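How to Cover a Work Table with Kraft Paper and Mark It Off with Tape

Last updated 26th September

A paper cover is the cheapest way to protect a table that gets used for glue, paint, sorting or packing. It goes on in under an hour, and when it is worn out you roll it up and put down a new one. Adding tape lines gives you a grid, so you can keep jobs apart and see at a glance where things belong.

What you need

A roll of brown kraft paper, wider than the table if you can get it
Low-tack painter's tape in a color that shows up on brown
Double-sided tape for the underside of the edges
A long straightedge and a pencil
A sharp utility knife and a pair of scissors
A damp cloth and a dry one

We buy paper by the roll from Culgate. Standen sells it too, in shorter lengths that are easier to carry but cost more per foot. Anything sold as heavy wrapping paper will do. Thin packing paper tears as soon as you drag a box over it.

Preparing the table

Clear everything off and wipe the top down. Let it dry completely. Paper laid on a damp table will ripple, and the ripples do not come out. Scrape off old glue and feel for splinters or screw heads with the flat of your hand, because every bump will wear through within a week or two.

Laying the paper

Start at one short end. Fold 2 inches of paper over the edge and fix it underneath with double-sided tape. Unroll slowly toward the other end, smoothing from the middle out to the sides with a dry cloth. Kraft paper wants to curl back the way it was rolled, so put the curl side down.

When you reach the far end, pull the paper snug, fold it over and tape it. Then do the long sides. Pull firmly but do not stretch -- the paper will tighten on its own in dry weather, and if it is already tight it can split at the corners. Ours did that in February with the heating on.

If the table is wider than the roll, overlap the two sheets by a couple of inches and tape along the whole seam.

Marking the grid

Decide on the size of the squares before you open the tape. Large ones are more useful than small ones. Measure in from the same edge every time and make a light pencil mark at both ends of each line.

Stick down one end of the tape, pull out the full length, hold it just above the paper and sight along it to the far mark. Lower it in one go and press from the center outward. Run all the lines in one direction first, then lay the cross lines over them. Check the corners with a square or the edge of a book.

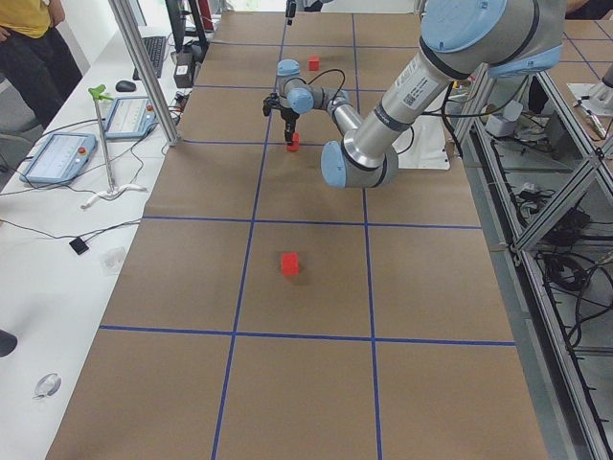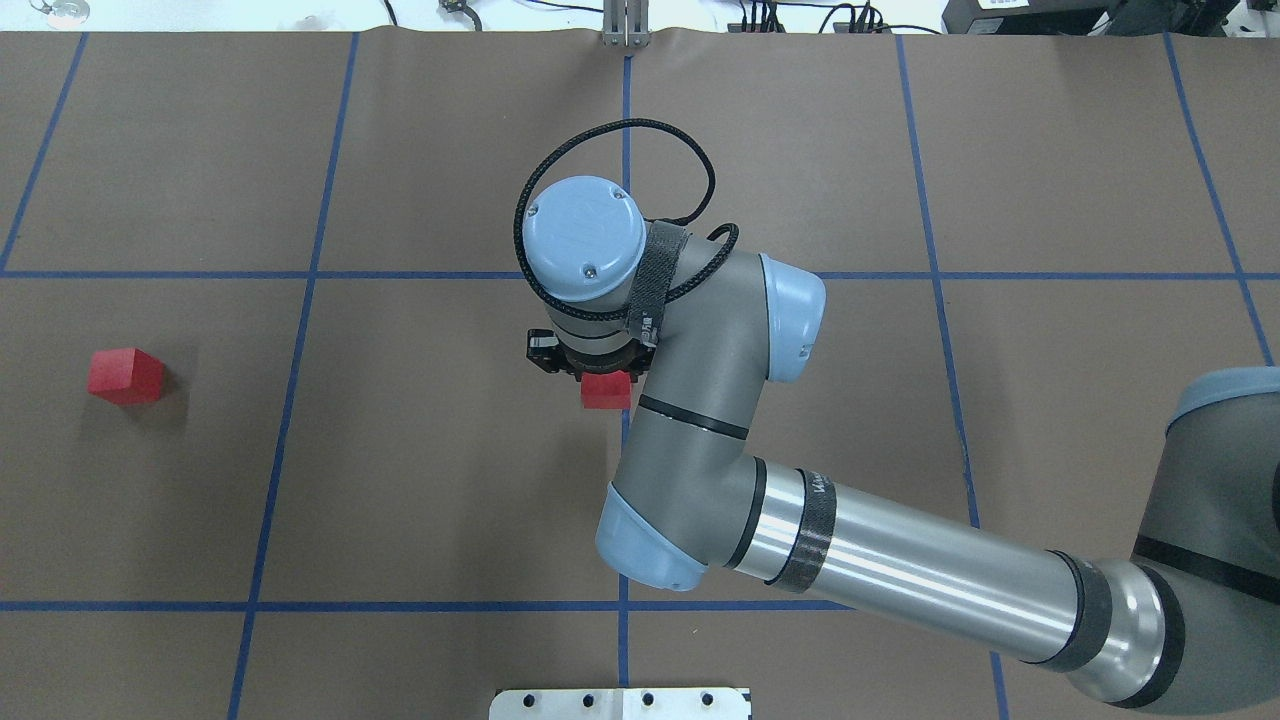
Brown paper marked off with blue tape.

Rub every strip down with a fingernail or a plastic card, especially where two strips cross. Trim the ends with scissors, or wrap them under the table edge if sleeves tend to catch on them.

Using and looking after it

Write on the paper if it helps. A soft pencil is best, as marker can bleed through onto the table. Blot spills right away and patch small holes with a square of the same paper and double-sided tape.

Do not cut on it. Use a cutting mat for knife work and move the mat when you are done.

Lift the tape before it has been down too long. The Rikine tape we use comes away clean for a few weeks and after that starts to pull the surface off the paper. Heiskanen tape holds longer but is narrower, so the lines are harder to see from the other side of the room. Peel slowly, folding the tape back flat against itself.

Plain kraft paper can usually go in the recycling once the tape is off. Sheets with paint or glue on them go in the trash.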